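Zudora abre en marzo su taller de arreglos y costura en Plilbridge

Nota de prensa

Hola a todos, soy Rungnapa Saengthong y esta vez la nota de prensa la escribo yo, que para eso llevo meses dando la lata con el tema. En marzo abrimos el taller de arreglos de Zudora en Plilbridge, en la planta baja del antiguo edificio Wickramasinghe (el de la puerta verde, al lado de la panadería). ¡Por fin!

La idea viene de lejos. En la tienda vendemos ropa de casa desde hace 10 años y cada semana entra alguien con una sábana rasgada, un mantel heredado o una cortina que se ha quedado corta después de una mudanza. Hasta ahora les decíamos que no podíamos hacer nada, y a mí me daba una pena tremenda. Así que le propuse a Wichai Chaimongkol, que cose desde niño y tiene una paciencia que yo no he tenido nunca, que montáramos algo juntos. Tardó dos días en contestarme, pero dijo que sí.

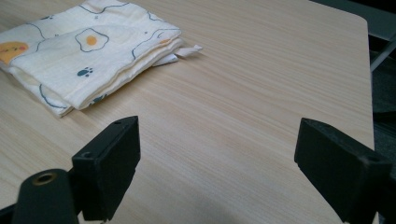 El taller tendrá dos partes. Por las mañanas, de nueve a una, recogemos encargos: dobladillos, cremalleras, remiendos, fundas de cojín a medida. Los arreglos sencillos los entregamos en cinco días y los complicados, bueno, ya lo hablamos en el mostrador. Por las tardes damos clases en grupos pequeños, de cinco personas como mucho, para aprender desde enhebrar la máquina hasta coser un bolso con forro. El curso completo cuesta 80 euros e incluye hilo, agujas y patrones. La tela la trae cada uno, y si es vieja, mejor todavía - a Wichai le encanta una sábana con historia.

"La gente tiene en casa telas buenísimas que no usa porque les falta un botón o se les ha abierto una costura", me decía Wichai mientras preparábamos el programa. "Casi todo se arregla en una tarde". Yo le pedí que lo repitiera para ponerlo aquí, y se rió de mí.
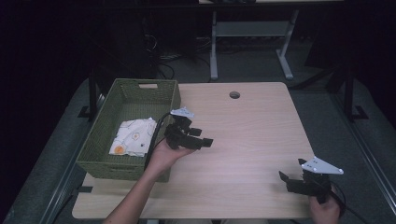 También estrenamos Idus, nuestro rincón de retales. Funciona de una manera muy simple: dejas las telas limpias que te sobren y te llevas las que te hagan falta, sin dinero de por medio. Aceptamos algodón, lino, lana y gasa, en piezas que den al menos para una servilleta. Lo que no podemos recoger son almohadas, edredones ni ropa interior (lo siento, ya nos lo han preguntado).

El día de la apertura habrá café, bizcocho de limón y una demostración de zurcido a las seis de la tarde. La entrada es libre y se puede venir con niños. Si traes una prenda pequeña para remendar, ese día el arreglo corre de nuestra cuenta.

Las plazas para las clases se reservan en la tienda Zudora de Plilbridge, en horario comercial. Los periodistas que quieran visitar el taller antes de la apertura o hablar con Wichai pueden pasar por allí y preguntar por mí - estoy casi siempre, y si no estoy, he salido a por hilo.

Rungnapa Saengthong
Zudora, Plilbridge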